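Mulisel 卓上清掃データ 既知の不具合について

版:改訂2
発行:Preltitow 運用管理室
日付:20/9/11

概要
本データは、手持ち式グリッパーによる卓上清掃作業の記録である。作業者は畳んだタオルを把持し、白い天板上の細かな汚れを拭き取る。全60件のうち6件に把持系の異常が認められたため、本書にその内容と取扱いを記す。

不具合の内容
指の開閉値が、実際の動作から約40ミリ秒遅れて記録される。2月の収録分に集中しており、Rees 同期モジュールの時刻補正が再起動後に初期値へ戻っていたことが原因である。映像の欠落はない。
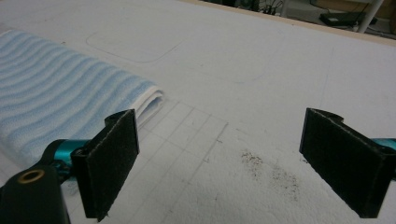

該当記録では、タオルをつかむ時点と開閉値の変化が一致しない。このまま学習に用いた場合、指が閉じ切る前に腕が上昇する動作を生じるおそれがある。Pesteo 実機での再生試験においても、持ち上げ途中の落下を1件確認した。人身および設備への被害はない。

取扱い
該当6件には sync_fault の標識を付し、学習用の既定一覧から除外した。記録番号31については補正値の検証が完了しておらず、再配布を禁止する。実機で再生する場合は速度制限を有効にし、非常停止装置に手の届く位置に監視者を置くこと。

未対応事項
天板の鉛筆線は位置合わせの基準として使用しないこと。線の寸法は校正されていない。

変更履歴
改訂2:不具合の記載および標識を追加
改訂1:初版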